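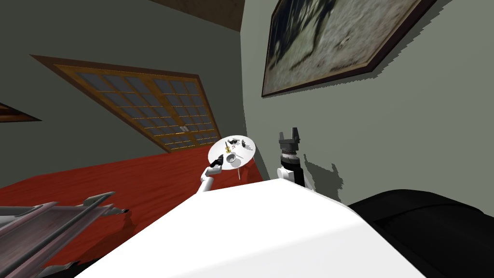

Department of Hospitality and Food Studies, Bosham College
Module handout 4: Table Service and the Handling of Plated Food
Issued by the Module Office, 1/21/19

4.1 Scope of this handout

This handout supports the fourth lecture of the module and should be read before the practical class. It covers the three styles of service examined at this level, the order in which a table is served and cleared, and the record that students are required to keep. Wine service is dealt with in handout 6.

4.2 Styles of service

Plated service. The food is arranged on the plate in the kitchen and carried to the guest complete. It is the usual style in restaurants of moderate size and calls for the fewest staff in the dining room. Portion control rests entirely with the kitchen.

Silver service. The empty plate is set before the guest and the food is transferred to it from a serving dish with a spoon and fork. The server stands to the left of the guest. Students should allow more space between chairs when planning a room for this style.

Family service. Dishes are placed on the table and guests help themselves. Serving spoons must be supplied for every dish, including sauces.

The term "mixed service" appears in some older textbooks. For assessment purposes it means a plated main item with vegetables served by silver service.

4.3 Carrying and setting down

A plate is held with the thumb along the rim and the fingers spread beneath. The thumb must not rest on the eating surface. Plates with sauce are to be kept level from the pass to the table, and the server should not lean across one guest to reach another.

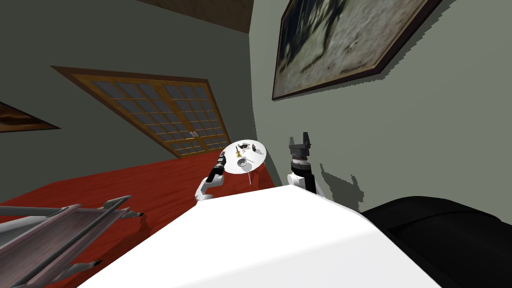 Trays are loaded with the heaviest items nearest the body. A loaded tray is set on a stand or sideboard before anything is removed from it. Glassware and hot dishes are not to share a tray.

4.4 Worked case: the Orunberg dining room

The Orunberg dining room seats 105 guests at a single sitting. For a banquet of 300 covers, management must choose between three sittings and the use of a second room. Students should prepare a short note setting out the staffing needed under each plan, assuming plated service throughout. The second room, known as the Skandberg Room, has no direct door to the kitchen, and this should be reflected in the timings.

4.5 Clearing

Clearing begins when all guests at the table have finished the course. Plates are removed from the right. Side plates and condiments are cleared after the main course and before dessert menus are offered.

4.6 Written work

Students are to submit a report of no more than 400 words on the case in section 4.4. Reports should carry the module code, 2953, on the first page. Work submitted for the October intake may not be submitted again.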